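# Overnight power shutoff coming to the Trekau side of Kuvthorpe

Okay, neighbors, the letters are out. Mine was stuck to the inside of the storm door when I got home, and by dinner I'd had texts from half the block, so let me put down what I know while it's all in front of me.

Paltivex is going to shut off the power to most of the Trekau side of town for one night in February, starting at 11 p.m. and ending at 5 in the morning. The letter says 1000 homes and businesses are on the list. The exact night is on your own letter, and please do check yours, because the company has split us into 3 groups and the house across the street from you may well be in a different one (the line runs right down the middle of Mill Row, don't ask me how they picked it).

The work is at the old switching building behind the Kļaviņa bakery. If you grew up here you know it as the brick place with the round windows and 1856 carved over the door. It was a wool store long before anybody ran a wire into it, and some of the gear inside has been there for 50 years. I called the Paltivex line on my lunch break and got a very patient person on the other end, and the short version is that the old switches come out, new ones go in, and they can't do it with the current on. The building itself stays put! I asked twice. The brick, the windows and the carved date are all staying, and the only change you'll see from the sidewalk is a new steel door on the alley side.

Streetlights will be off too, for the same hours. The crew will have its own lights in the alley, so if you live right behind the bakery you may want to pull the shades. The letter also mentions "intermittent noise," and the person on the phone told me that means a truck-mounted crane and a generator, mostly before 2 a.m. I'd call that more than intermittent, but we'll see. Earplugs are on my shopping list.

The bakery is the one I worried about, seeing as the ovens there normally get going at 3 in the morning. There's a sign up by the register already. Kļaviņa will open at 9 on the morning after the alley work, with rolls and the dark rye but no pastries, and orders for that day need to be in by noon the day before. I've put mine in (two rye, and yes, one is for the freezer).

As for getting ready at home, the letter has the usual list. Charge your phones and whatever else you lean on before bedtime, find the flashlight, leave the freezer closed. If you have a sump pump, check whether it has a battery backup. If anyone in the house uses medical equipment that plugs in, call the number at the top of the letter before the end of the month and ask for the home support desk. They'll bring a battery unit to your door and pick it up again afterward, no charge, but they do need the call first. Please pass that bit along to anyone who doesn't read this page.

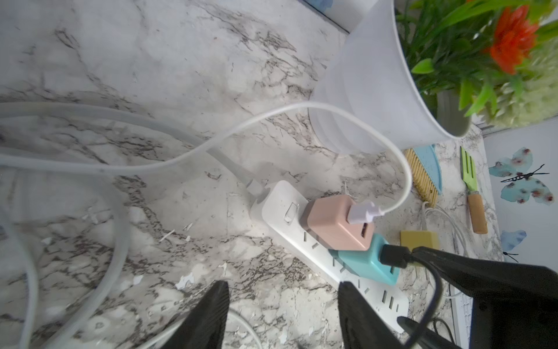 One reader wrote in to say the start time should have been midnight, what with the late shift at the hospital laundry getting home at 11:30 to a dark street and a dark stairwell. The same message asked whether the bus shelter by the bridge would be lit, and pointed out that the last bus drops people there at 11:40.

Good questions, both of them, so I called back. The shelter is on the other circuit, the one that feeds the bridge, and it'll stay lit all night. The start time isn't moving. Paltivex says the crew needs all six hours and has to be finished before the morning load comes up, though they did say they'd put two portable lights along the path from the shelter to the foot of Mill Row. I'd still carry a flashlight if I were coming home that way. It gets very dark by the wool store wall, and the sidewalk there is a mess of tree roots.

A few smaller things people have asked me:

- The water will keep running. The pumps are on the north side and aren't affected.
- The traffic signal at Mill Row and Trekau Road will be dark. Treat it as an all-way stop.
- If it's icing or the wind is bad, the whole job moves back one week, same hours. They'll decide by 4 in the afternoon and text everyone on the account list, so check that they have your current cell number. Mine was two phones out of date!
- Renters, your landlord may have gotten the letter instead of you. Call and ask which group your address is in.

Groups one and two are scheduled before the alley work and group three goes the same night as the bakery. I'm in three, which means I get the crane. Extra copies of the letter are on the counter at the library and in the rack by the post office door, and the phone line is open from 8 to 6.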